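Clollach Student Robotics Forum > Build Help > Grippers

Closed position drifting on two-finger gripper

flatfoot_ben
Class project, team of four. Our gripper is supposed to close to zero, but after 200 cycles the reading at full close has moved by 37 counts. Same servo, same script. The fingers are the Coker ones the lab has had since 2018. Is this wear or is it our homing?

ohmygears
Homing. Post what closed looks like from the wrist camera.

flatfoot_ben
Two wrist views, fingers up:
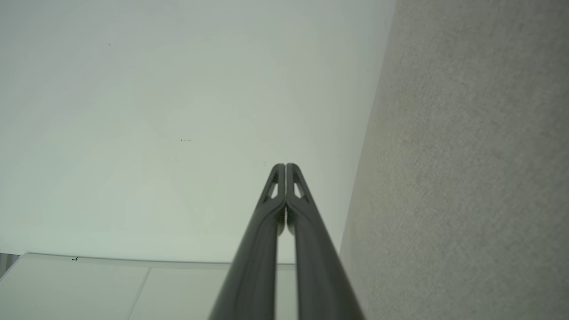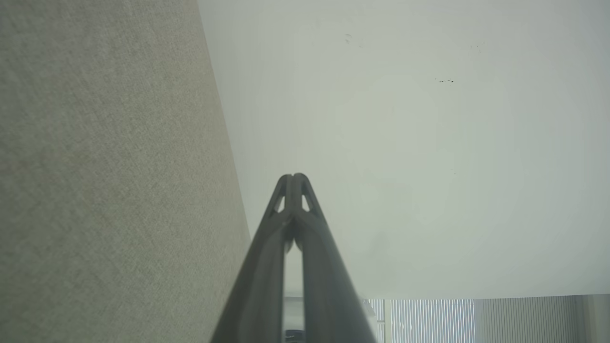 We home by driving closed until the current spikes, then call that zero. The current limit is whatever was in the starter code. I haven't touched it. The report is due Friday and I need to put a cause in it.

tangent_line
I'd say finger flex. Long fingers bend when you squeeze them, so zero depends on how hard you push.

ohmygears
Flex would give you an offset, and it would be the same offset every time. He has drift. Check the horn screw.

tangent_line
Not if the servo is warming up over 200 cycles. Ours did that last July with the Flatix board. Let it cool and home again before you take anything apart.

flatfoot_ben
Cooled it for an hour and homed again. Off by nearly 30 still. Then I checked the screw and got a quarter turn on it.

ohmygears
Put threadlocker on it and rerun the full 200.

tangent_line
Fine, but log the temperature too. I still think part of it is heat.

flatfoot_ben
Will do both and post the log.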